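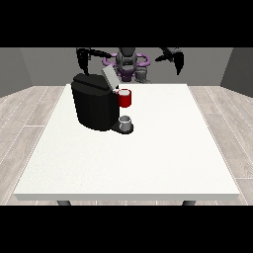 Would I let one of these make coffee in my own kitchen? Maybe in a few years, if someone else paid for it and it learned to hurry.

Tuesday. Went to the open day at Jeko with Tamara. We took the 9 o'clock bus and still had to wait outside, with Erick Muli checking names off a list. He remembered me from Dumon, where we both worked in the stockroom. He runs the training side now and has less hair. So do I.

The first part was a talk by Loredana Rinaldi in room 416. She said they try every job in simulation before they let a real arm near it, and that a dropped cup costs them nothing that way. Coffee is their test job this spring. It sounds simple, but the robot has to deal with a lid, a cup and a machine that was built for people. She ran it for us on the big screen. Two arms, a table, a coffee machine. A man behind me kept asking about the price and she kept saying it was not for sale.

I asked what happens if the cup is not where the robot expects it. She said they move things a little between runs so it can't just learn one spot. Tamara asked how long one cup takes. The answer was 5 minutes on a good run. Tamara wrote that down.

After the talk there were 12 of us left for the workshop tour. Gilles Royer took us through. We saw the benches and the charging room and a lot of cable. The real arms were switched off for the day, which disappointed the kids. I liked the old lathe in the corner better than anything else, and he let me look at it as long as I wanted.

Coffee afterward came from a big Thermos. It was weak. I had two cups and a roll with cheese.

Home by four. Feet sore. Need to call Annunziata about the Farina tickets and find the leaflet Erick gave me, which I think I left on the bus.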